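Last updated July 31, 2021

Pikari – progress report to Trenden
Household demonstrations in simulation, second half of the grant year

Short version: collection is moving again, quality is up, annotation is behind. We are asking to move some money from compute to labeling (see end). Sorry this comes in a hurry, the export job ate most of the week.

Where we are

The kitchen set is closed. Bathroom set is open and is now the main work. Bedroom set not started, and won't be until the bathroom exports pass the checks we agreed with you in December.

Operators drive the simulated robot through a short household task, start to finish, and we keep the full record – views, joint positions, the object states from the simulator, and the typed instruction. Anything with a missing stream gets dropped before it reaches the labelers. Previously it got dropped after, which wasted their time and our money. That change alone was worth the two weeks it cost.

Tasks in the bathroom set so far: open and close a hinged box, lift a lid off a basket and put it back, open a door by its handle, move small bottles from one flat surface to another. Walking between rooms counts as its own task now. It used to be tacked onto the front of everything else and the model learned to wander before doing any work.

What went well

Restart time between attempts is way down. The operator hits one key and gets the same room with the loose objects shuffled. Before, the whole room reloaded.

Failed attempts are kept, in a separate folder, with a one-line reason. Pacheco asked for these and they have been more useful than we expected. The learner trained with them recovers from a missed grasp more often than the one trained without. Early result, small test, please don't quote it yet.

Instructions are less samey. We had operators writing "open the box" over and over. Now they write the instruction fresh each time, no copy and paste, and the spelling mistakes stay in.

What did not

Doors. Handles with odd shapes are hard to grasp in the simulator, contact is jittery and the hand slides off. We have 12 door sessions set aside for replay with the contact settings changed. If replay works we keep them, if not they are re-recorded and that is more operator time.

Thin parts and lids. A basket lid that doesn't sit flat gets marked "closed" by the simulator when a person would say it isn't. Labelers disagree with the automatic flag often enough that we turned the flag off for lids. Hand labeling only, which is slow.

Close-up views. When the robot stands near a wall or door a lot of what it records is plain surface. We went back and forth on cutting these. Decision: keep them. A learner that never sees a blank wall doesn't know what to do when it meets one. They do drag down the automatic quality score though, so the score in your dashboard will look worse then it should for the bathroom set.

Low resolution. Still rendering small to keep the storage bill down. Edges come out stair-stepped. Clelletti ran a comparison at higher resolution and saw little change on the box and lid tasks. Small bottles are a different story, needs another look.

From the bathroom set, the door with the twig handle first and then the room with the wooden box open:
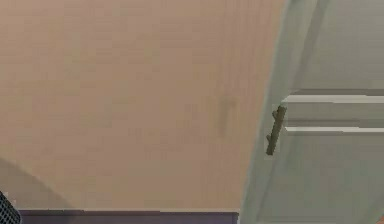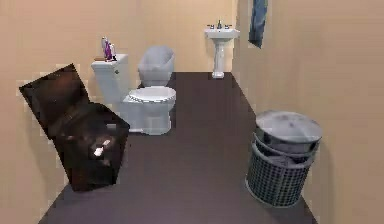
BUDGET AND NEXT STEPS

Compute is underspent, labeling is overspent. We request moving the unspent compute money into labeling for the next period. Total stays the same. With that we can bring on 2 more labelers and clear the backlog before the bedroom set opens.

Planned work, in order:

Replay the door sessions. Decide keep or re-record.
Write down the rule for "lid closed" with pictures of borderline cases, send to all labelers.
Finish bathroom set, run the agreed checks, send you the export.
Higher resolution test on bottles only.
Bedroom set, 3 room layouts to start.

Risk: if the replay fails the bathroom export slips and everything behind it slips too. We will tell you as soon as we know, no need to wait for the next report.

One question back to you – do you want the failed attempts in the main export or seperate? Format is the same either way, but we need an answer before the checks are run.

Contact: Pikari project office | © 2021 Pikari | Back to top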